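Visit report: in-room hospitality trays and counter care, Gurano training floor
Reading time: 5 min
Last updated: January

The Gurano building has 12 rooms set aside for housekeeping training, all on one corridor. Vendalar, who supply the trays and handle the refill contract, invited a small group of operators to look at the current setup. I run purchasing for a mid-size property with 300 keys and went mainly to see how the molded tray behaves in daily cleaning. Our own trays are flat, and sachets end up under the kettle.

We met at 9:30, signed in, and were taken upstairs by Miklós Sipos, who manages the training floor. The group was small enough that everyone could stand at the counter. There was a short introduction on refill logistics, which I will skip, as it repeated what is in the Vendalar price book.

1. The tray and what it carries

The tray is black plastic with compartments molded in. The kettle stands at the upper left, brushed stainless steel, with its cord going to a black socket plate on the wall behind the counter. Sachets stand upright in a narrow compartment next to the kettle, and there is a separate slot for sticks. Two white ceramic cups go in the lower part, upside down, handles toward each other. A perforated metal plate sits at the left.

Storing the cups inverted keeps dust out but puts the rim on the tray surface, so the compartment floor has to be cleaned to the same standard as the cup. Sipos makes trainees lift the cups out and clean under them at every changeover. We do it weekly at best. His written procedure allows 7 minutes for the tray and counter together, which I would call realistic for a trained person and tight for a new one.

The metal plate comes out for washing. Sipos has the trainees rinse it in hot water, dry it on both sides and hold it to the light to check the holes. Scale builds up there first in hard-water areas.

2. Counter wiping

The counter exercise covers stain handling and cloth technique. Trainees work with the tray left in place at first, then lift it and repeat. The instruction sheet says flat hand, even pressure, and no circular scrubbing, as circles tend to spread tea toward the wall joint. A large sheet is used for some of the practice, and yellow stains on white are easy to judge.
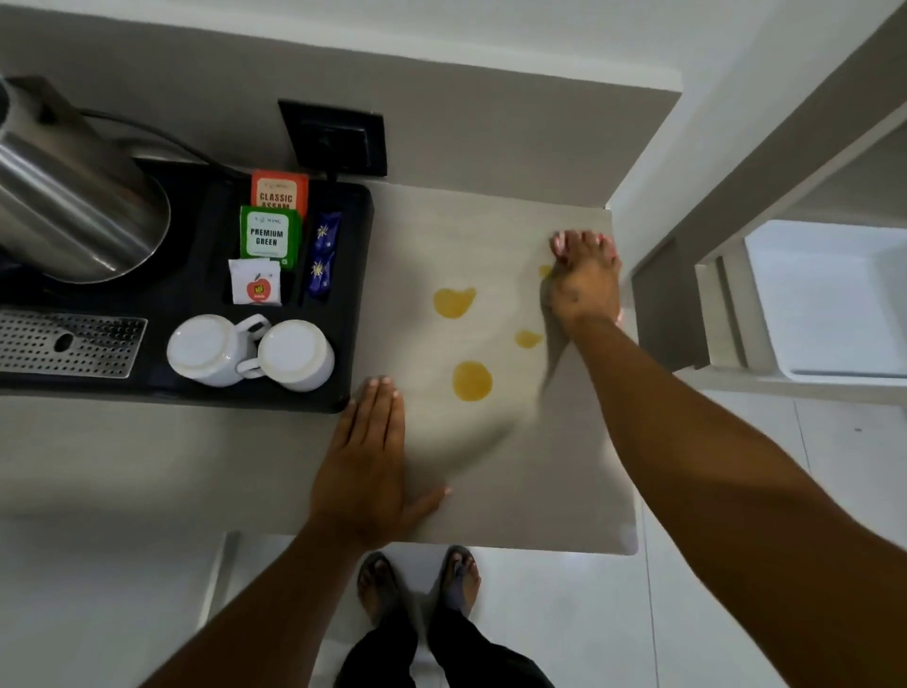

3. Sachets and refill order

Two teas were stocked, Classic Assam in orange and Premium Green in green and white. The house rule is that labels face the guest and the rear sachet stays readable above the one in front. With envelopes this size the overlap hides part of the rear label, and the word "Assam" suffers first. Vendalar said a stepped insert is in development. No price was given.

Par level per room is five sachets in total. Refill carts are made by Adeck and have a divided top drawer matched to the tray compartments, so an attendant can load left to right without sorting. I timed one refill at 40 seconds, including a check of the stick slot. Our current process is slower, mostly due to loose boxes on the cart.

4. Cloths

Akyol supplies the textile side. The floor keeps separate cloths for counters, cups and bathroom surfaces, sorted by pattern and color. Sipos prefers small cloths for counters - they fit under one palm and leave no loose corner to drag across the sachets. The free hand rests flat on the counter beside the tray. I tried it both ways and the small cloth gave better control along the tray edge, though it needs refolding sooner.

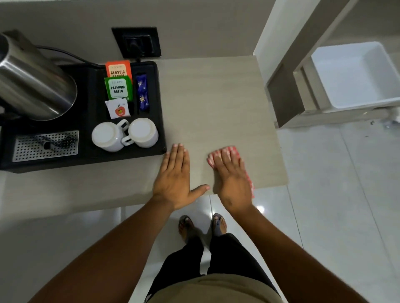
Does the tray have to be unplugged and removed for every clean?

Only for the full clean. For a daily wipe the kettle stays on the tray, switched off, and the attendant works around the outside edge. For the full clean the plug comes out first, then the kettle, then the cups, and the tray is lifted last. The Gurano schedule puts a full clean at every departure.

5. Notes for our own property

The compartments are worth having. The recess for the metal plate is harder to clean than I expected, and a narrow brush should go on the cart. Cord length also needs checking - our sockets are farther from the counter edge, and a cord lying across the tray collects crumbs. I have asked Vendalar for two sample trays and will test them on one floor before ordering.

The visit closed at noon. Parking is behind the building and the barrier code changes monthly, so call ahead.

Comments (3)

tmorrow_fm
We have had the same style of tray for two years. The raised edges hold up fine. Order spare metal plates, they go missing.

Dell K.
What do you use for descaling the kettles? Citric acid leaves a residue for us unless we boil twice.

housekeeping_lead
Boil twice regardless of product. Seven minutes is fair if the cups are swapped and not washed in the room.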